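The Bukasitz Bureau

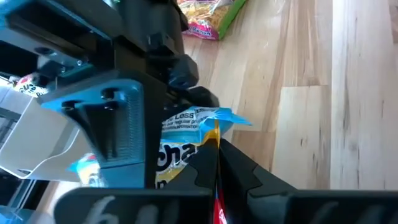
Sajib Cassim thought the estimate was too low, and he said so before Đorđević had finished reading it out. Two thousand for a walnut bureau with its original brasses was what you put on a reproduction. The family at Josbridge would take it to another house.

Đorđević kept reading. She had run the furniture department at Pemwood for nine years and she read every entry aloud before it went to the printer. Lot 100, the Bukasitz bureau, walnut, the fall front enclosing drawers and pigeonholes, one foot replaced.

"Two to three thousand," she said again.

"It made more than that in May."

"A different one made more than that in May. That one had all its feet."

Sajib went out to the warehouse and got down on the floor with a flashlight. The back left foot was a shade redder than the others. He had looked at the bureau twice in the client's dining room, where it stood against the wall, and he had told the client it was right all the way down. He had told her five thousand.

He stayed on the floor for a while. A porter came by with a dolly and asked if he wanted the bureau moved. He said no.

When he got back upstairs Đorđević had gone on to the mirrors. He waited until she reached the end of a page.

"I gave her a number," he said.

"I know. She called this morning."

"What did you tell her?"

"That you would call her back." She turned the page. "She was nice about it. She wants to know about the foot. Her grandfather had a dog that chewed things, and she thinks it may have been that."

Sajib sat down at his desk and found the number. It rang a long time. He pictured the dining room with the pale square on the wallpaper where the bureau had been. When the woman answered he gave his name and the name of the firm, and then he told her two to three thousand. She asked him to wait while she found a pencil.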